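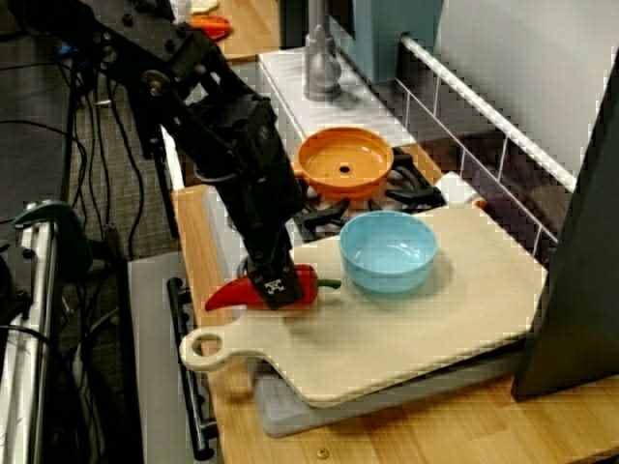 A red toy chilli on a wooden chopping board.

Clarnerwood "veg promise" leaves plenty unsaid
01/11/2021

Grocery chain Grolo says it will get more children in Clarnerwood eating vegetables by January. How it will know whether it has managed that is less clear.

The scheme, named Flidari, will hand out 500 boxes of vegetables and recipe cards to families with children at primary school. Each box is meant to cover 4 meals. After that, parents will be offered a weekly box at full price, a detail left to the last page of the leaflet.

Grolo points to a survey in which 93 per cent of parents said they would "welcome help" with family meals. It is hard to picture many saying no. The survey did not ask whether they could afford the boxes once the free one had gone, and the firm would not say how many people took part.

The boxes will be packed by Wojcik, a supplier already owned by the chain. Asked whether local growers had been given a chance to bid, Grolo said it was "always open to talks".

A similar offer three years ago was dropped after one winter, and no results were published. Grolo says lessons were learned, though it did not list them. Sign-up forms are at the tills.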